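The Pindell Inheritance 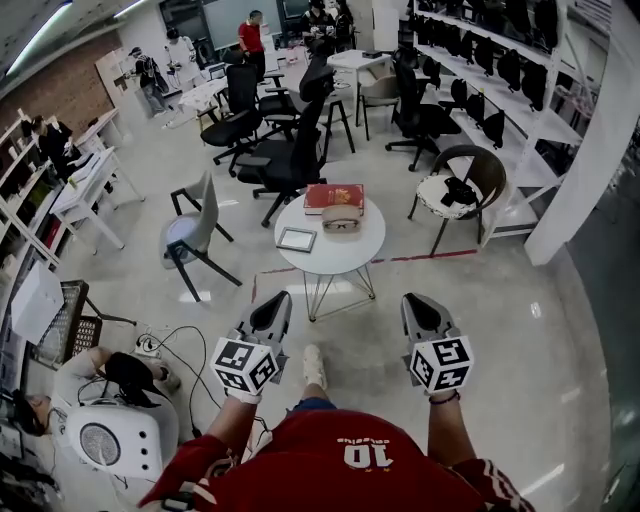 A red book, a pair of glasses and their case on the side table.

The letter said Uchenna Ekpo had come into 2,000 acres near Welterlow. She read it standing up, because sitting down would have meant taking it seriously.

"Two spelling mistakes," she told her brother on the phone. "And who signs a letter 'yours in land'?"

"Maybe he's old."

"Maybe he's nineteen and wants my bank details."

She looked up the law office anyway. Osei and Pindell, over a bakery in Grosach. They had a number. A woman answered on the second ring, which Uchenna held against her. Real lawyers let it ring.

"It's mostly swamp," the woman said.

That was new. Uchenna had been waiting for oil, or a fee.

"What do I have to pay?"

"Nothing. You could come and look at it. Bring boots."

"And if I don't want it?"

"Then it goes to your cousin."

"Which cousin?"

Paper moved on the other end. The woman read out a name, and it was the right name, down to the middle one he never used. Uchenna sat down.

She drove out in March. The road quit before the map said it would. There was a gate with no fence on either side of it -- a good gate, too, painted green -- and past it brown water and some birds that didn't care for her.

She tried the key from the envelope. It fit. She turned it back and forth a few times, still looking for the trick, and then walked around the gate instead.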